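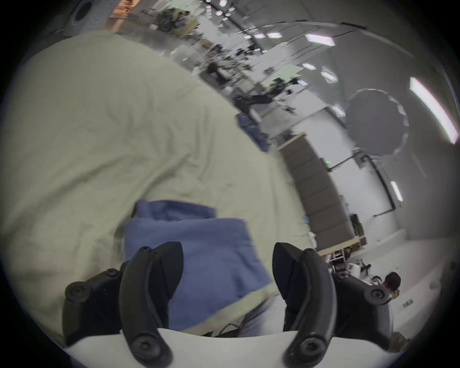
**How do I get a musty smell out of towels that have been in the airing cupboard since January?**

Wash them twice on the hottest setting the label allows, first with a mug of white vinegar and no powder, then again with half your usual powder and no softener, and dry them right through before they go back on a shelf.

That's the short version a mod asked me to stick at the top. Full thread underneath.

---

**benny_jultstead**
2018-08-27

Hi all. Moved into a flat in Jultstead, top floor, old building. Airing cupboard is on the outside wall (stupid place for it). Put a load of spare towels and flannels in there in January and more or less forgot them. Got them out for visitors and they stink. Not mouldy that I can see, no spots, just that damp dog / old swimming bag smell.

Tried so far:

- normal wash at 40 with the usual liquid, smelt fine wet, smelt bad again once dry
- same again with loads more liquid. worse if anything
- hung outside for an afternoon. bit better, came back

Machine is a Durnari, came with the flat, no idea how old. There's a 60 and a 90 on the dial but I've never used either. Most of the towels are cotton, a couple are those thin quick dry ones. Don't want to wreck them as some were a present from my aunt.

Also is it the cupboard? Do I need to do something to that too or will it be OK once the towels are clean? Visitors come in 14 days so there is a bit of time.

---

**Vittoria Piras**

Stop adding more detergent, first thing. What you're smelling is mostly old soap and softener stuck in the loops with damp sat on top of it. More liquid = more gunk. I ran the linen side of a guest house for 19 years and it was the same story with every new starter, they'd see a smelly towel and reach for the bottle.

What I'd do:

1. Run the machine empty on 90. Pull the drawer out and scrub it, the underside too. Wipe round the rubber seal with an old cloth, you will be disgusted.
2. Cotton towels in, half a load, no more. They need room to move about. 60 degrees, a mug of plain white vinegar (200 ml or thereabouts) in the drawer, no powder.
3. Same load again at 60, half a dose of powder. Powder not liquid. No softener, ever, on towels.
4. Extra spin if it has one.
5. Shake each one hard and dry strait away. Outside if there's wind. Don't leave them sat in the drum while you pop to the shops.

The quick dry ones, check the label, a lot of them only go to 40. For those soak in a bucket of warm water with a good scoop of soda crystals for an hour, rinse well, then wash at 40.

Never put vinegar and bleach together, not in a bucket, not in the machine. Bad fumes. If you've used bleach on anything do a full rinse in between.

Coloured towels may fade a touch at 60 the first time. Mine have. If your aunt's ones are dark do those on their own.

Cupboard: yes it's the cupboard as well. Empty it, wipe the walls down, leave the door open a few days. Then keep everything an inch or two off that outside wall. Slatted shelves are better than solid. If the back wall feels clammy in the winter you'll want a damp trap in there, the cheap tubs are fine, tip them out when full.

---

**ledo641**

vinegar. works on everything. had the same problem with gym kit

*edit:* someone messaged to say vinegar can be hard on the rubber bits in the machine if you do it every wash. so dont do it every wash I suppose. I do it now and then and mine's still going

---

**Benedetta Martinelli**

Agree with most of what Vittoria says, just adding a couple of bits as I'm in the next street from the old Melis building and these flats are all the same.

Those cupboards used to have the hot tank in them. When the tanks came out they left the cupboard, so there's no heat in there at all now, it's just a cold box with a door. You can call it an airing cupboard but nothing's getting aired. I gave up and keep towels on top of the wardrobe in the bedroom. Coats and the hoover live in the cupboard.

If you do want to keep using it, have a look for the vent near the ceiling. Ours had been painted shut. Ran a knife round it and it was a different cupboard within the month.

On drying, people take towels in when they feel dry on the outside but the hem and the thick band are still damp. Pinch the hem. If it's cool to the touch it wants longer. I give mine another hour over the banister after that.

Didn't bother with the soda crystals myself, couldn't get them locally, bicarb did nothing much that I could tell.

---

**benny_jultstead**

Thanks both (all three). Did the empty 90 this morning, the drawer was grim, black stuff all underneath. First lot of towels is on its second wash now. Found the vent, it's painted over here too so will have a go at it tomorrow when I've borrowed a ladder. Will report back on the quick dry ones.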